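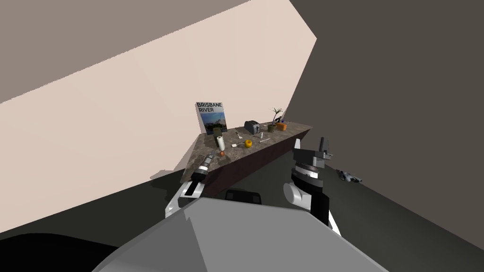

4. Primera prueba de los brazos en la cocina simulada

Si ha llegado hasta aquí con el torso montado y los dos brazos respondiendo, enhorabuena, que lo más pesado ya está hecho. Antes de encender los motores de verdad en el taller, le pedimos un poco de paciencia y una tarde con el simulador Werno. A nosotros nos ahorró más de un disgusto (y alguna que otra taza).

4.1 Cargar la escena

1. Abra Werno y elija la escena 221, la de la encimera larga con el tostador y el póster de «BRISBANE RIVER».
2. Cargue el modelo Hareo con sus dos brazos. Espere a que termine la barra de carga, aunque parezca que se ha quedado parada.
3. Pase a la vista desde el robot. Tiene que ver el torso gris claro abajo y un brazo a cada lado.

Nota: si toda la habitación se ve muy inclinada, revise el ángulo de la cámara en la pestaña Montaje y corríjalo antes de grabar nada. Los brazos se pueden mover igual, pero cuesta muchísimo calcular las distancias.

4.2 Mover los brazos

4. Ponga la velocidad al mínimo y adelante el brazo izquierdo hacia el borde de la encimera, por debajo del rollo de papel.
5. Deje la pinza derecha abierta delante de los armarios, sin prisa por cerrarla.
6. Para el primer agarre escoja la fruta amarilla anaranjada del centro. El tenedor y la cuchara déjelos para más adelante — son finos, están tumbados y desesperan a cualquiera.
7. Repita el agarre 3 veces y guarde el registro.

Precaución: no copie a los brazos reales los límites de fuerza del simulador. Los motores Warkex vienen con los suyos, y se ajustan en el apartado 5 con el botón de parada a mano.

Si algo acaba en el suelo, pulse Reiniciar objetos y siga tan tranquilo. Para dudas de cableado, Mamta Nigam mantiene la hoja de conexiones en la carpeta compartida del taller Ardeleanu; la última revisión es del 14 de abril de 2022.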